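Notebook, 26 Jul 2021
Sourdough starters, flour swap trial

Picked this up again after the long gap since May and I am so glad I did. The starters came out of the fridge looking terrible (gray liquid on top of all of them, and Baten smelled like nail polish remover) and three feedings later they are climbing the jars like nothing happened. I love these things.

For anyone reading over my shoulder: we have four starters, all split from the same mother jar in the spring, and they are named because labels A to D kept getting mixed up. Baten is the white flour one. Pimum is whole wheat. Mridha is rye. Vurnel is half white, half rye, and it's the one Thilini keeps stealing for pancakes, which is fine, only please feed it afterward.

The question for this round is what happens when a starter raised on one flour gets moved onto another. Karthik thinks they all drift to the same behavior after enough feedings and that the flour you feed today matters far more than the history. I want the history to matter, I admit it. It would be such a nice result.

Setup. From each jar I took 10 g of starter into a clean jar, then 30 g flour and 30 g water. Rye for Baten, white for Mridha, and the other two stay on their own flour as controls. Rubber band at the starting level on every jar. All of them on the shelf over the sink, away from the window this time. In the spring we had them on the sill, and the jar at the sunny end always won, so that whole set of notes is only good for laughs.

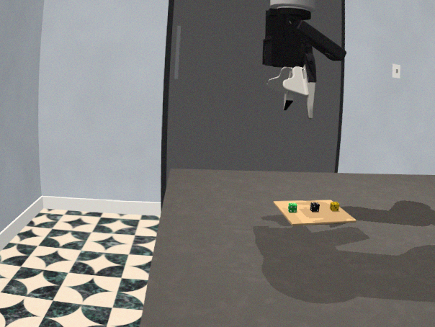
First feeding went in at breakfast. By late morning Mridha on white flour was already domed and stretchy, with big lazy bubbles up the side of the glass. It has always been quick but I had put that down to the rye, and here it was on plain white flour going like a train. Baten on rye was slower to get moving and then made up the difference all at once after lunch. Stiff, full of tiny holes, and the smell! Green apples and a little bit of malt. I made Thilini come over and sniff it. She said yogurt. We have gone back and forth on smell words all year and I still think we should just write down both and leave it.

Pimum did its usual thing. Steady rise, flat top, no drama. Vurnel rose beautifully and then collapsed while I was washing bowls, so I missed the peak. Must set a timer. I wrote exactly the same sentence in May, I just checked.

Float test on all four before the second feeding. Baten and Mridha floated right away, Vurnel sank, Pimum sort of hung in the middle of the glass and made up its mind slowly. I don't put much faith in the float test for the whole grain ones. A spoonful of rye starter loses half its gas on the way from jar to water if you're clumsy with it, and I am. Karthik wets the spoon first and gets a cleaner drop. Doing it his way from now on.

Second feeding, same amounts, same shelf. The kitchen had warmed up by then, so I can't compare the first and second rise directly. Thilini's suggestion is a picnic cooler with a bottle of warm water inside as a cheap proofing box. Brilliant, and we have a cooler. It smells of fish. Baking soda overnight and we'll see.

Bake notes. I couldn't wait, so I made one small loaf from the leftover Mridha on white. Dough was lovely to handle, smooth and a bit bouncy. Shaped it too loosely because I was hurrying, and it spread in the oven, but the crumb is open and even and the crust has those little blisters I've been chasing since winter. Flavor milder than the regular Mridha loaf, with something buttery in it. Karthik ate the heel with salted butter and said it was the best thing to come out of that oven. He also said it proves his point, because it tasted like a white flour starter. One loaf, Karthik. One loaf!

Cost so far is nothing much. The last flour order came to 49 dollars and we've barely opened the second sack of rye. Store it in the bin with the clamp lid, please, the bag with the clothespin was not doing the job and I do not want to meet those moths again.

Things to change:

Weigh the jars empty and write the weight on the bottom in marker, so we can stop scraping everything out to find out how much is left.

Keep back a spoonful of each original on a sheet of parchment, dried, in case one of the swaps goes bad. Dried flakes of Mridha woke up in two days when we tried it last year.

Same water for everyone. I used the filter jug for the first feeding and the tap for the second without thinking.

Next round: keep the swaps going with a feeding morning and evening until the rise times stop changing, then swap them back to where they came from. If Baten goes straight back to its old slow self on white flour, Karthik wins and I owe him a cinnamon loaf. If it comes back faster than before I am going to be unbearable.

Thilini has the evening feeding. Jars are in order from left to right, Baten, Pimum, Mridha, Vurnel, and the rye scoop is the one with the dented handle.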